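dropoff-rules

What goes where at the town drop-off sites in Dastholm, Farnell and Morin, in one table. Plus the scripts to check it. Plus notes, mostly complaints.

Last full pass: September 19, 2024. Anything newer than that is a patch, see the changes file.

Why this exists

Three towns, one hauler (Kultach), three different lists. Dastholm prints theirs on a fridge magnet. Farnell has a web page that moves every time they redo the site. Morin has a sign at the gate and a PDF that doesn't match the sign. People in the area shop in one town and live in another and throw stuff out wherever, so they get it wrong, and then a whole load gets tagged.

I wanted one table I could search from my phone while standing at the bins. Started as a spreadsheet. It's now a CSV and a small lookup page, and a couple of other people use it, so it needed a readme.

What's in the folder

rules.csv — the main table, 500 rows, one per item per town
sources.csv — where each ruling came from, 70 sources
synonyms.csv — what people call things vs what the lists call them
check.py — catches blanks, bad codes, duplicate rows
lookup.html — the search page, one file, no install
changes.txt — what it sounds like

Not every item has a row for every town. If a town doesn't say anything, there is no row. I don't fill gaps by guessing from the neighbors. Did that in the first version and it was a mistake.

Columns

There are 19 columns in rules.csv. The ones you'll care about:

item — plain name, lower case, singular
town — dastholm, farnell or morin
ruling — one of the codes below
prep — what they want you to do to it first (rinse, flatten, lid off, labels ok)
bin_label — the wording on the bin at the site, copied as is, spelling included
source_id — points into sources.csv
checked — date somebody last looked at the source
conflict — y if two sources from the same town disagree
note — free text, read it

The rest are leftover fields for the map I never made. Leave them alone, check.py expects them to be there. Most are empty.

Ruling codes

yes — takes it, normal bin
yes_prep — takes it if you do the thing in prep
desk — takes it but you have to hand it over at the desk
fee — takes it, costs money, amount is in note if known
no — doesn't take it, trash
no_bag — doesn't take it, and will reject the load if it's in there
unclear — the source says something but I can't tell what it means

There are 6 rows marked unclear right now and I'd love to get rid of them. Four are plastics. Of course they are.

The plastics problem

Most of the mess in this table is clear plastic. The lists say "bottles and jugs" or "containers 1, 2 and 5" or "rigid plastic" and each means something different. A stiff bakery lid is rigid. Is it a container? Farnell says yes. Morin says "no lids" and then has a bin with lids drawn on the sign.

Film is the other half. Wrap, bread bags, the crinkly stuff around anything you buy, shipping pouches. It's a no_bag in all three towns for the mixed bin and has been since Kultach changed the terms in February. Film jams the sorting line, so they're strict. Dastholm has a seperate film barrel by the office, so film shows up twice for Dastholm: once as no_bag (mixed bin) and once as desk (barrel). This isn't a duplicate. Stop sending me fixes for it.

Things still in the wrapper: judge the wrapper and the thing separately. Two lookups. The table has no combined rows and won't get any.
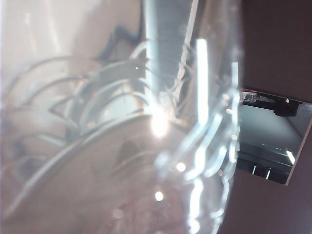

One user at the Morin end wrote back that this is too strict in practice, that the attendants there wave through anything where the film is glued on or shrunk tight, and that a table saying no_bag will scare people off bringing perfectly good tubs. They asked for a "tolerated" code.

Thought about it. Not adding one. The table is what the town says in writing, and what an attendant lets slide on a slow morning can't be sourced. But I put a line in the note column for the tub rows in Morin saying labels and tight sleeves have been accepted. That's as far as I'll go. If the town puts it in writing I'll change the ruling the same day.

Numbers on the bottom

The number in the triangle tells you the resin. It doesn't tell you if the town takes it. I know everybody uses it that way, the lists use it that way too, so there's a resin column and lookup.html will let you search by it. Treat the result as a hint. Shape matters more: a 1 bottle is a yes everywhere, a 1 clamshell is a no in Dastholm and yes_prep in Farnell.

If the number is missing or rubbed off, search by shape word: bottle, jug, tub, cup, tray, clamshell, lid, film, foam. Those are the only shape words. I had "pot" in there for a while for yogurt and it collided with flower pots, which are a no in all three.

Synonyms

People type what they type. "Saran", "cling", "plastic wrap", "food film" all go to film. "Solo cup", "party cup", "iced coffee cup" all go to cup, then the resin splits them. "Takeout box" is the worst one, it goes to four different items and the page asks you to choose.

Add to synonyms.csv freely. One pair per line, what people say first, item name second. No need to ask.

Paper, quickly

Paper is mostly fine. Flattened cardboard yes everywhere. Shredded paper is a no in Morin, desk in the other two, paper bag only. Pizza boxes are yes_prep everywhere, with three definitions of prep:

Dastholm — tear off the greasy half
Farnell — "empty"
Morin — "no visible food"

Coated cups (paper outside, plastic lining) are in the table as paper cup, lined. Not the same item as cup. All three say no.

Glass, quickly

Farnell stopped taking glass in the mixed bin, there's a container by the fence. Dastholm still mixed. Morin wants it sorted by color and then I've watched them tip all the colors in one truck, but the list says sort, so the table says sort.

Cups and lids

Clear drink cups get their own section since they're most of the questions I get. Rulings as of this version:

Dastholm — yes_prep, empty, straw out, lid off, lid goes in loose
Farnell — yes_prep, empty, lid can stay on
Morin — unclear. The PDF says "plastic cups accepted", sign says "no cups". conflict = y

Rinsing: no town requires it for cups, all three say empty. I rinse. Up to you.

Colored cups follow the same rows. There is no source in any town that splits cups by color, so neither do I. Black plastic is different, see note on the tray rows.

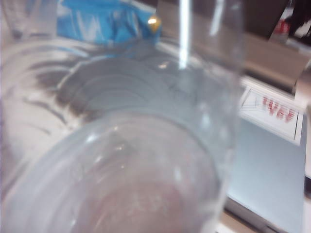 Straws are a no everywhere, too small. Same with the little stoppers. Same with loose caps under the size of a jar lid, except Dastholm, caps screwed back on the bottle are ok there and prefered.

Do not put recyclables in a tied bag. All three. Tied bag = trash as far as Kultach is concerned, they don't open them. Color of the bag makes no difference, including the ones sold as recycling bags at the store. Tip it out into the bin and take the bag home, or use the film barrel if you're in Dastholm and it's clean and dry.

Compostable cups and bags: no, in all three. None of the towns has anywhere to send them. Rows are there under compostable cup and compostable bag so the search finds something.

How a ruling gets in

1. Find it in writing. Town page, printed list, sign at the site, letter from the town office. 
2. Add the source to sources.csv if it's new. Photo of the sign is fine, put the date you took it.
3. Add the row. Copy the bin wording exactly.
4. Run check.py.
5. Send it.

If two sources from one town disagree, the newer one wins and conflict gets a y. If I can't tell which is newer it's unclear. The sign at the gate doesn't automatically beat the web page, people assume it does. Some of those signs are older than the site office.

Verbal answers from staff: not a source. Write them in note with the date if they're useful.

Running it

python check.py rules.csv

Prints nothing if all ok. Otherwise one line per problem with the row number. The row number counts the header, so row 2 is the first real row. Yes this has confused people, no I'm not changing it now.

lookup.html opens by double click in most browsers. If the list comes up blank your browser is blocking the local file read, so serve the folder:

python -m http.server

and open it from there.

Known problems

- Morin's PDF link in sources.csv is dead again. I have a saved copy, ask.
- Battery rows are thin. Desk in all three towns but the types they take differ and I haven't finished.
- Paint: Farnell only takes it on certain weekends, the table has no way to say that except note.
- Foam rows for Dastholm haven't been checked since the February change.
- Sorting in lookup.html puts capital letters first. Some bin labels start with a capital. Looks dumb, works.
- prep column uses both "lid off" and "lids off". Will clean up.

What not to use it for

Fines, disputes, telling your neighbor off. It's a reading of public lists by a person with a day job. If you've got a tagged load, call the town. Also don't carry it over to other towns served by Kultach, the contracts differ town to town and the plastics rulings won't match.

No addresses or people in the data. Sources are documents and signs only. If you send a sign photo with someone standing in it I'll crop before saving.

License

Do what you want with it, keep sources.csv attached if you pass it on. The bin wording belongs to the towns I guess.

To do

Finish batteries. Get Morin to answer on cups (emailed, emailed again). Drop the map columns in the next big version. Farnell has a new list coming, the draft says trays are in, so hold off on editing tray rows until it's posted.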